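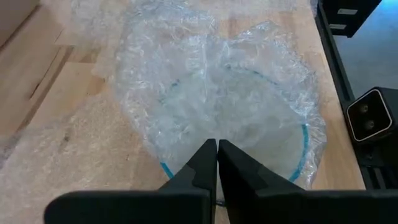

Capítulo 2
Embalaje de artículos frágiles

2.1 Objeto del capítulo

El vidrio resiste bien la compresión y mal la tracción. Un impacto genera tensiones de tracción en la superficie de la pieza, y la fractura parte casi siempre de un defecto previo: una raya, una mella en el borde, una inclusión. El embalaje debe limitar la deceleración que recibe el artículo y repartir la carga sobre la mayor área posible.

Se estudian aquí los materiales amortiguadores en lámina y su selección según la masa y la geometría del contenido. El cálculo de cajas se deja para el capítulo siguiente.

Términos que el alumno debe manejar:

Fragilidad: deceleración máxima admisible, expresada en múltiplos de g.

Fluencia: pérdida de espesor bajo carga estática prolongada.

Lámina de burbujas: película plástica con celdas de aire cerradas. Arrugada, sirve también para rellenar huecos.
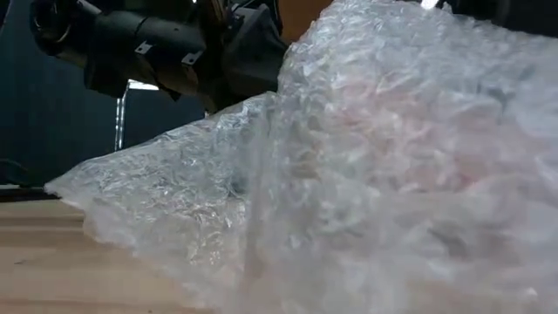 2.2 Altura de caída de cálculo

La altura de caída disminuye al aumentar la masa del bulto. En los ejercicios se tomarán 40 cm para los bultos de manejo mecánico, según el criterio de Deschamps.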